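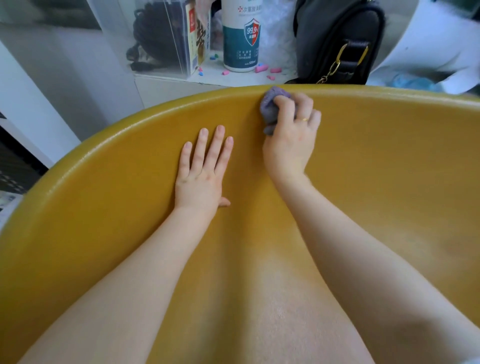

When will the Clindden hall kitchen reopen for bookings? In June, once the new sink unit is in and the electrician has signed off the cooker point.

Category: Village Hall / Meeting Notes

Clindden Village Hall – minutes of the May meeting

The meeting opened at 7.15 pm. Nine present, two apologies.

1. Minutes of the last meeting
Agreed, with one correction. The hire rate for the small room is per session and not per hour. The website still shows it wrongly.

2. Kitchen
Perrin have finished the plastering and will fit the sink unit next. The old worktop on the window side is staying. Their bill so far is £3000, which matches the quote. The extra socket by the serving hatch was not in the quote and will cost £90 on top. Agreed to pay.

There was a long discussion about whether the hatch shutter should be replaced. It sticks in damp weather and has to be lifted from the left. Two members wanted a new one now, while the room is out of use. The price from Gradeck is £400 fitted. Put to a vote and carried, five to three, with one not voting.

3. Cleaning
Hirers are leaving the floor in a poor state after evening bookings. The notice by the door is to be rewritten in larger type and moved next to the light switches. Tubs, buckets and anything else borrowed from the store should be wiped out before they go back on the shelf. The mop heads need replacing again.

4. Bookings
The dance class has asked to start half an hour earlier in the autumn. This would run into the toddler group's clearing-up time. Secretary to ask both groups if 4.45 pm would suit.

The Tudport choir would like the main hall for a concert and wants to know how many chairs we have. The list says 120 but several are broken – the list needs checking before we reply.

5. Money
The current account stands at £329 after the last oil delivery. The kitchen work is being paid from the savings account, so this does not affect it. The water bill is still being queried.

6. Car park
The pothole by the recycling bins has been filled. The white lines have nearly gone at the road end. Left until the next meeting.

7. Any other business
The key safe code will change on the first of next month. Regular hirers will get it by phone. A lost umbrella and a child's coat are in the office.

Next meeting in June, 7.15 pm, small room. The meeting closed at 8.50 pm.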